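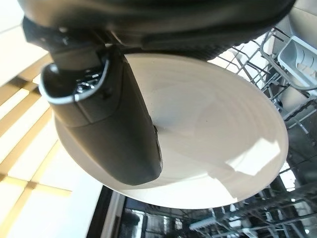 Plate, rack and gripper finger at the dishwasher

Can a robot load or unload a dishwasher yet? Like, a normal one in a normal kitchen?

Istine Community Help > Home and Workshop > Robots and Automation
Posted by Neema Mohamedi, 2022-02-22

Hi all! I've been lurking in this section for ages and finally have something to ask. I help run the kitchen at a shared house in Graltside. We have 16 people eating dinner most nights, which means the dishwasher runs and runs, and the chore everybody trades away first is emptying it. Cooking gets claimed right away. People will even clean the oven. Emptying the dishwasher, no.

So I've gone down a very deep hole of robot arm videos and I'm so excited by what I'm seeing. Arms picking plates out of racks! Arms folding towels! An arm putting a mug on a hook! What I can't tell is how much of it would hold up in a kitchen like ours, where the rack never gets loaded the same way twice and somebody always leaves a ladle sticking up through the middle.

Things I'd love to know from anyone who has worked with this stuff:

Is a plain round plate an easy object for a gripper or a hard one? It seems like it should be easy, but I notice the videos are often sped up.

Does it matter that our machine sits next to a big window? We get strong sun in there in the morning and I can barely look at the open door myself.

Is unloading easier than loading, or is that just how it feels to a person?

And if the answer is "not yet," is there a different chore I should be dreaming about? My brother-in-law has a small woodshop and says his shop would be a better place for a robot than my kitchen. I don't want him to be right but I'd like to know.

Budget is not really the point, we aren't about to buy one next week. I want to understand where things are. Thank you!

3 replies, sorted by votes

Khoa Triệu
58 people found this helpful

What a great thing to ask, and you picked a chore I could talk about all day. I teach an evening robotics class and I've spent a silly amount of my life watching arms try to deal with crockery. Short version: unloading one known set of plates in a kitchen you've prepared for it, yes, slowly, with a person nearby. Your kitchen at nine in the morning with the ladle, no. But the gap is a lot smaller than it was when I started, and it's a fun gap to look at!

I'll go through your points more or less in order.

Plates

A round plate is a sneaky object. For you it's simple: you pinch the rim, you lift, your fingers feel it start to slide and you squeeze a bit harder before you've even noticed. A gripper has to find that rim first. A plate standing in a rack shows you its edge, which is thin, or its face, which is broad and smooth and has very little on it to tell you where you are. White or cream plates are the worst for this. The foot ring on the back helps more than you'd think, both as something to see and as something to bump against.

Look at the photo at the top of the page. There's a finger resting on the underside of the plate, a bit left of the middle, and the body of the gripper hanging over the upper rim. Touching a plate and having hold of a plate are two different things, and a lot of the work people are doing now is about the bit in between. How hard am I pressing? Is it going to tip? If I close now, do I get rim or do I get air? Thick rounded fingers are gentle on dishes but they need room, and the tines don't leave them much.

My students always want to start with a stronger grip. Please don't. You chip plates that way. Go slower, come in along the direction of the tines, and lift straight up until you're clear of the wires before you move sideways.

The rack

People think of the rack as background and to a robot it's most of the problem. All those prongs and rails cross each other from nearly every angle, they throw thin shadows on one another, and they're the same gray as each other. Depth sensing often struggles with thin shiny wire. Then the rack slides, so the plate isn't where it was if the gripper nudges something. On our practice machine we wedge the rack in place. It feels like cheating and I recommend it warmly.

Cutlery baskets deserve their own thread. A basket full of mixed forks and spoons is a heap of shiny things leaning on each other, and I'd leave it to the humans for now.

Your window

Yes, it matters! Maybe more than anything else on your list. Sun on a glazed plate makes a white blotch that slides around as the plate tilts or the camera moves, and the software may decide the blotch is an edge, or that the plate ends there. You can see a bright patch like that on the lower right of the plate up top. If I were setting up in your kitchen, the first thing I'd buy is a blind.

The camera being near the hand brings its own lighting trouble. You get a lovely close view of what you're about to touch, and you also get the hand. It blocks part of the view, and it puts its own shadow down on whatever pale surface is next to it. Meanwhile any gap with light behind it goes so bright that the detail in there washes out, and very often that gap is exactly where the small parts are. The second photo has both at the same time: soft gray shadow over on the left, warm glare between the textured strip and the finger.

You can fix some of this by adding a second camera farther back so the two can cover for each other. You can also fix some of it by practicing under bad light on purpose. We run the same task with the lamp on, lamp off, curtain open, curtain half open. It's tedious and then one evening it starts paying off and the whole room cheers. (My class cheers very easily.) 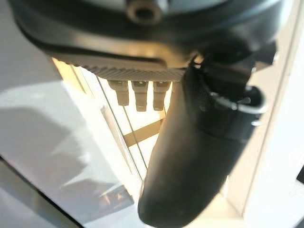 Unloading or loading?

Unloading, by a mile, for one reason that people skip past. The rack has already sorted the dishes for you. Each plate is held up, spaced out, facing a known way. You take it out and put it on a stack, and a stack is a forgiving target.

Loading is the reverse of all that. Now the dishes arrive in a pile with sauce on them, each has to be turned the right way, and it has to drop between two rows of prongs without catching. Plus there's judgment in it. Will this bowl shade that bowl from the spray? Families break up over this and you want an arm to have an opinion.

One warning about unloading: bowls nest, plates mostly don't. If your house uses deep bowls, test with those early, before you fall in love with how well the plates are going.

What I'd try if it were my kitchen

Pick 4 identical plates and nothing else. Rack wedged, blind down, stack going on the counter right beside the machine. Run it with someone's hand on the stop button. Write down every failure in plain words, "hit the rail," "let go early," that sort of thing. After a couple of weeks the list tells you what to fix and it's rarely what you expected.

We used a Nuneo arm for this last August, the tabletop one, mostly because the school already had it. It was slow. I mean go-and-make-tea slow. Most of the plates got where they were going, and I was grinning like a fool the whole time.

As for your brother-in-law, see if someone with shop experience turns up. I have a hunch he's at least half right, sorry!

lathe_and_let_lathe
16 people found this helpful

Shop person reporting in. I look after the machines in a small furniture place called Lưu, and we do have an arm working with us, so here's how it compares.

Your brother-in-law is right about some jobs. Ours takes blanks off a tray, puts them in the drilling jig, waits, takes them out, puts them on another tray. All day long. The trays are always in the same spot, the blanks are the same size, the lights are always on and the window is painted over. I could blindfold it and it would do fine for an hour. In a way it IS blindfolded, it has no camera on it at all.

But ask it to sweep up. Ask it to sort the offcuts bin, or untangle the extension cords, or find the good clamp. Those are the chores I'd pay for and they're just as far off as your ladle. So it isn't kitchen against shop. It's whether things show up in the same place every time.

What I'd take from our setup for a house:

– Fixed spots for everything. Put tape on the counter where the stack goes.
– One kind of object per job. We never mix sizes on a tray.
– Keep kids and cats well out of reach while it runs. We have a fenced area and a house won't.
– Someone has to own it. Arms need cleaning and tightening and rebooting, and that becomes a chore too! Put it on your chore wheel.

I like the idea of the rack as a ready-made tray, Khoa, hadn't thought of it that way. It's pretty much what our blanks sit in. Makes me want to try dishes.

pruneandplum
2 people found this helpful

no they cant do it yet. get two dishwashers, take clean from one, put dirty in the other, never unload again. my aunt did this and loves it

Comments

Neema Mohamedi: These are wonderful, thank you!! Khoa, I read the bit about the blind out loud at dinner and got a round of applause from the people who sit facing that window. We do use deep bowls, a lot of them, so noted. Do you know if matte plates behave any better than glossy ones? We're due for a new set anyway.

Khoa Triệu: Matte is kinder on the glare, yes. A colored rim helps too, it gives the camera a line to follow. I'd pick a dark blue or green one over plain cream if the house can agree on it.

Neema Mohamedi: The house can't agree on soup, but I'll put it to a vote. And pruneandplum, I'm a little bit in love with your aunt's idea. Does she have to remember which one is clean?

pruneandplum: fridge magnet

lathe_and_let_lathe: Neema, if you do get the four-plate test going please start a new thread with the failure list. I'd read every line of it.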